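April, the back end of it

Kettle on at 7, rain on the carport, and I was in before the lights on our floor had worked out that anybody wanted them. I've been meaning to write all this down for weeks, because the changes at Prarkstead have come in so gradually that I'm already forgetting what an ordinary day used to feel like, and I'd like to have a record of it somewhere that isn't a staff newsletter.

First morning

So, for future me: until the summer there were 8 of us on the driving desks. You sat down, you put your hands in the controls, somebody loaded up a room, and you spent your shift picking things up off a pretend floor with a pair of pretend arms. Cups, pencils, whatever had been scattered about. Every good run went off to Matier, who teach their machine from them, and every bad one went in the bin with a little note saying what you'd done wrong. I was slow for the first month and then one day I wasn't, and I still couldn't tell you what changed. Something in the wrists.

Now Matier's own software does the driving for most of the day, and we look after it. They call us minders, which makes me think of my gran and the three kids from next door. You have a wall of rooms on the go, and when one of them gets itself in a knot it puts up a flag and you lean over and sort it out, either by nudging the arms yourself or by telling it to start again. This morning I was mostly in the Lostov room, the one with the green bed and the orange-brown floor that everyone says looks like a holiday flat.
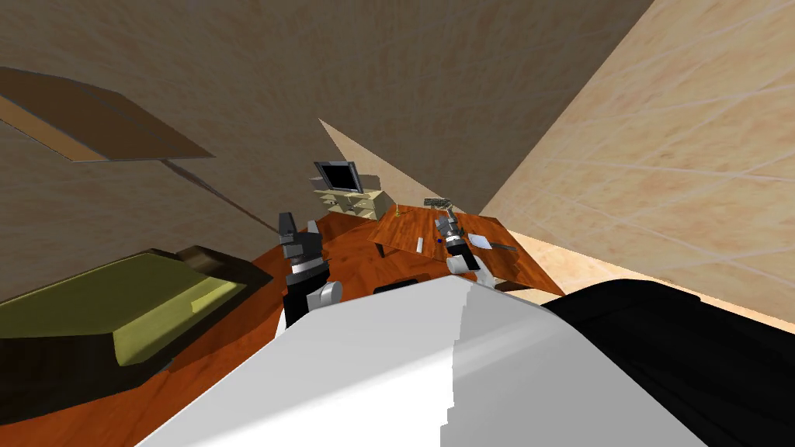

Lostov room, right arm at the table, mid-morning.

I've always liked the table jobs best. You have to come in over the edge, and coming in over an edge is where you find out whether you've been lazy about your angles. When I drove it by hand I used to hold my breath without noticing, and Syahrul, at the next desk, would say "breathe, mate" without even taking his eyes off his own screen. The software doesn't hold its breath, obviously, and it doesn't have a favourite job either. It will do a table with exactly the same manners it does a floor, at ten in the morning or two at night, and I will admit that there's something restful about watching that (there's also something a bit sad about it, but I'd only had the one coffee).

What has really changed is the chatting. With your hands in the controls you couldn't type or scroll or do anything much except talk, so we talked, all day, about mortgages and football and whether Syahrul's daughter should be allowed a lizard. Minding is quieter. You're reading flags and writing up why you stepped in, and it's hard to write one thing and say another. I noticed today that I'd gone from morning tea right through to lunch without speaking to a soul, and I'm a person who talks to the bus driver.

My shoulders, on the other hand, are a different pair of shoulders. I used to go home and lie on the lounge room floor with a tennis ball under each side. I haven't had that ball out since February, and the dog has quietly taken it over. I should put that on the good side of the page, and in big letters too.

After lunch

Floor jobs all afternoon. The floor view is the one I know in my sleep, looking straight down between the fingers with the boards running off ahead of you.
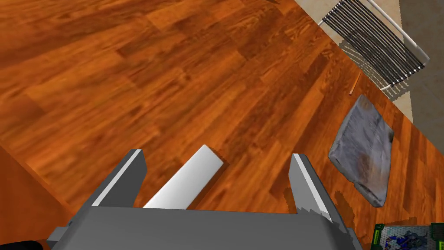
The business about the notes

Syahrul brought up the notes again at the afternoon catch-up, and I'm glad he did, because I'd been stewing. When you step in on a run now, you're meant to pick the reason from a list, and the list has 10 reasons on it and not one of them is any use for what we really see. Take anything long and rounded lying on the boards. I can tell you by looking whether I'd have come at it from that side, and I can tell you what I'd have done with my wrist beforehand, and there is nowhere at all to put that. You choose "approach" or you choose "other", and if you choose "other" too often, Shen sends you a polite message.

Shen was good about it, to be fair to her. She said the list came over from Matier as it was, and she'd ask for a proper box that we could type in, and she wrote it on the whiteboard and underlined it. We've had things underlined before. But she also asked me and Syahrul to sit down next week and write out how we'd each do the floor jobs, in our own words, for the new starters who will never have driven a full shift by hand. I went a bit pink. It's a strange feeling being asked to write down your own hands.

And it's the new starters I worry over more than myself. I know when a run looks wrong because I've done that same thing wrong, hundreds of times, on a bad chair, with Syahrul laughing at me. How do you get that from watching a wall of rooms go by? I said as much at the catch-up, at some length (sorry, everyone), and I asked whether people could have 2 hours a week back on the controls, just to keep their hand in. There was a fair bit of nodding.

I took my own turn before home time. Lostov room again, things strewn all over the floor, the keyboard and the plate and the rest, and I had it to myself for nearly an hour.

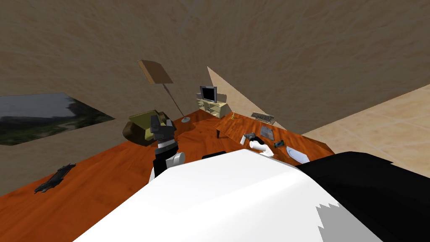 Zahira Rahman reckons I'm mourning the wrong thing. She told me on the walk to the car park that she'd never loved the driving, it gave her headaches, and that since the changeover she has been able to drop to four days and keep her pay, and pick up her boy from school on the fifth. She said if we got the hours on the controls, I could have hers and welcome. Then she said that what she does miss is the noise of us, and could we at least eat lunch at the same time again, since the rooms will run perfectly well while we have a sandwich.

I hadn't thought of that, and I don't know why not. We used to stagger our breaks so that there were always hands on the controls, and we've just gone on doing it out of habit, slinking off one by one with our containers. I'll ask Shen tomorrow.

Home by six. Leftover curry, and the rain's stopped. Must ring Mum about the long weekend, and find the old exercise book with my driving notes in it. I think it's in the box under the stairs with the Christmas lights.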